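Come and write perception and control code with us at Grorton

Hello! I'm Poonam Agarwal and I look after the software side at Grorton. We're a small team and I need one more person, ideally by January, to help me with the code that turns what people's hands do into something a robot arm can plan with. If you like cameras, clocks and arguing over coordinate frames, please keep reading.

The job in a nutshell

Most of your week would go on Bawa, our tracking and replay tool. It takes the wide-angle video, the glove signals and the printed markers and tries to agree on where everything was at each moment. Right now it's good on hard, plain objects and pretty shaky on anything soft -- a crumpled cloth next to a bottle still gives me a headache.

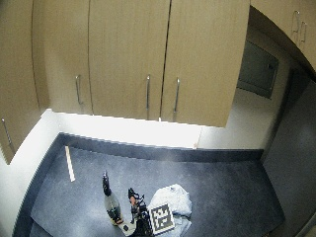
What you'd be doing

You'd start with marker tracking. We have 1,844 recordings waiting to be processed and 628 of them drop the marker at some point, usually when it slides out past the bottom of the view. I'd love you to write something that carries the pose through those gaps sensibly and says so when it's guessing (the current version just freezes, which upsets the planner no end).
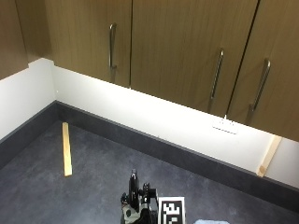
Tomasz reckons we should stop patching gaps and fuse the glove signals in from the start, even if it means rewriting half of Bawa. I'm about 60/40 in favour. You'd get a proper say in it!

After that comes lens calibration and exposure. Our gripper cameras see very wide, so straight edges turn into arcs, and a bright patch on one side can swallow everything near it while the other side goes nearly black. Dedgate, our little planning library, needs to know which parts of a view it can trust, and at the moment it trusts far too much.
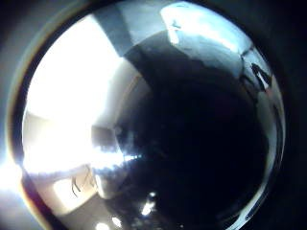 One applicant last time asked whether all this was just a job for a bigger network, and whether anyone here still does the geometry by hand. Yes, we do both, and you'll need to be happy with both. I keep a pencil on my desk for exactly that reason.

What I'm hoping for

Solid Python and enough C++ not to be scared of ours. Some experience with camera models, filtering or motion planning. Knowing all three would be lovely but I certainly didn't when I started. You should also be willing to get up from your desk, because you'll spend up to 3 hours a day wearing the kit and trying out your own code. 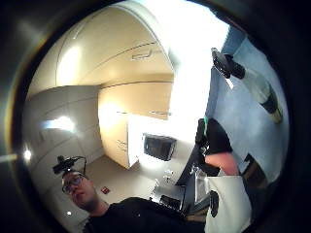
Time sync is the bit I'd most like to hand over. With a head-mounted rig on one person, a gloved hand coming in from the side and a gripper camera watching the pair of them, you've got several clocks that all think they're right. My worst recording was 135 milliseconds out, and I spent a whole afternoon blaming the planner for it.

How to apply

Send me a short note and a link to some code you're fond of, messy is fine. We're based in Pratmont, with two days a week from home once you've settled in. There's a chat with me first, then a paid half day on a real Bawa bug -- no whiteboard puzzles. Ask for Poonam and I'll write back myself.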